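Speaker notes: How a film leaves a streaming service (and how to catch it first)
Library film club evening, 30th November

Welcome everyone, thank them for coming out in the cold. Mention the tea is at the back and that questions are fine at any point, because I do tend to ramble and it helps to be stopped.

Start with the story of the Peviritz serial. I had put it on my list, I had told my sister to watch it, I had even bought the good biscuits, and when I sat down on the sofa it had gone. No goodbye, no note, just a gap where it used to be. Ask for hands: who has had this happen? (It will be most of the room.)

Then the main point, and take it slowly. A service such as Bokska doesn't own most of what it shows. It borrows each title for a set time, often 18 months, and separately for each country. When the time is up, somebody decides whether to pay again. 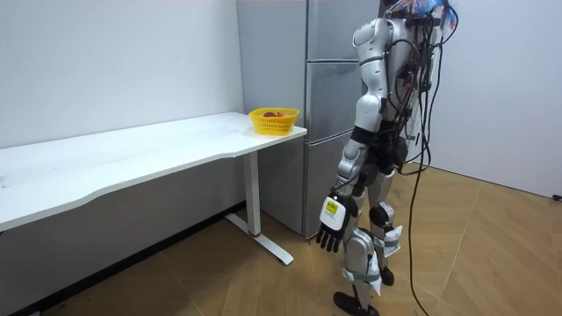
Why does a series vanish here when friends abroad can still watch it?
The rights are sold country by country, so the loan can end in one place while it still has a year to run in another.

Now the practical part, which is what people really come for. On Bokska, open the page for the title and scroll right down past the cast. If a last day has been set it sits there in small grey letters, and it only appears in the final month. Ornomora is kinder and has a whole "leaving soon" row, though you do have to go hunting for it under the menu. Show both on the big screen if the wifi behaves. Pause here so people can write it down! 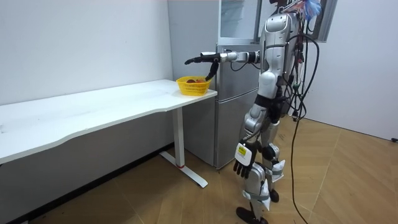
Long lists are a trouble of their own, and I speak as someone who had 200 titles saved at one point and was watching none of them. My advice is to keep a short list of things you would gladly watch this week and let the rest wait elsewhere. Think of it as the fruit by the fridge: a red one and an orange-red one in a yellow basket on the table, easy to reach for, and you will very likely eat them. Two or three films kept like that will get watched too, I promise.

Say a word about the old Llorente comedies, as I know several of you are fond of them. They come and go every year, usually back by spring, so don't despair if they drop off in November. The discs are in the library as well, 70 of them on the shelf by the stairs, and a disc never expires.

Questions. If it goes quiet, ask what they would save first if they had one evening left. Remind them to take a handout and to bring their cups back to the hatch.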